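From: Xiomara Lindqvist
To: Larkenham Houseplants list
Subject: Re: [larkenham-plants] Plants for a bright shared room?

Trinity Pruitt wrote:
> Hello all, we've just moved into the upstairs room at Satham and it's
> lovely and light but a bit bare. White walls, lots of window. Has
> anyone had luck keeping plants going on a work table, or do they just
> get knocked over? I've killed 3 ferns since March so please be gentle.
> Also, is it best to put everything right up by the glass?
> Trinity

Hi Trinity, and welcome to the new room!

Oh, do keep one on the table, please. We've had ours on the big white table here in Lastville through more than 20 months of people working round it, and it makes such a difference to the place. I went for something leafy in a plain white pot (bought from Ferreira's when they were clearing the shelves) and it sits over at one side, so there's still plenty of room for whatever else is going on.

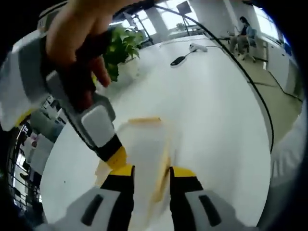 The big table with its leafy resident on the left, windows behind.

There's a second, smaller one over near the window, though you'll have to squint to find it. I move them about a bit through the year. By the glass is fine in winter, but our sun gets fierce in summer and I lost nearly all the leaves on a peace lily before I cottoned on! A couple of steps back from the window suits most broad-leaved things beautifully.

As for ferns, I've killed plenty myself, so no shame there. They hate dry office air. Start with something with bigger, tougher leaves, water it when the top of the compost feels dry to a fingertip, and wipe the leaves with a damp cloth now and then (I find this weirdly enjoyable, usually at 3 in the afternoon with a cup of tea).

Do get a proper saucer too. White tables show every drip.

I've got a tray of cuttings rooting on the kitchen sill at the moment and more pots than I know what to do with, so if you can get over to Larkenham for the swap, I'll put two aside for you. Bring a carrier bag and some newspaper!

Xiomara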